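Speaker notes: Keeping a small-town library open in the evening
Dolan Public Library, January 25, 2025

Start once people have their coffee. Skip the history of the building, they have it in the handout.

Open with the question we asked in November: who can't get here before we close at six? Pause. Let a couple of people answer out loud if they want to.

Then go to the survey. We got 100 replies back, and 70 of them said they would use the library after work if the doors were open. Most wanted a place to sit and a working printer. Events came lower on the list than I expected. Say that plainly, we spent a lot of last year planning events.

Explain how we tried it. Two evenings a week, open until 8. One person at the front desk, one upstairs. The children's room stayed closed and the lights on that side stayed off.
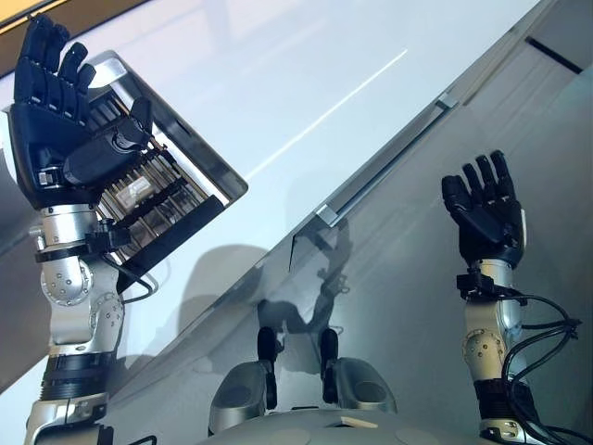 The first few weeks were quiet. People didn't know about the new hours, and the sign on the door was too small to read from the parking lot. We put up a bigger one and sent a note home with the school newsletter. After that the tables by the window filled up on most evenings.

Talk about the checkout system. We use Clerkura, and it was set to log everybody out at closing time. The first night it shut down at six with a line at the desk. Changing the setting took a phone call and a form. If your library uses it, check this before your first late night.

Mention Drusanden. Their branch is about our size and they tried Saturday mornings first. It suited them. It would not have suited us, with the market taking up the parking. Don't get pulled into which is better.

Transportation. The Goleo bus makes its last stop outside our door at 7:40. Anyone riding it has to leave before we close. We asked for a later run and were told the route is under contract until 2034. Expect a groan here. We now ring a small bell at 7:30 so riders have time to pack up.

Cost. Give the short version: extra staff hours are most of it, heating is the rest. The full table is on the back page of the handout. If somebody asks about security, we lock the side entrance at six and everyone comes in through the front.

What we would change: train the evening staff on the printer before anything else.

Questions. Repeat each one into the microphone, the back rows can't hear.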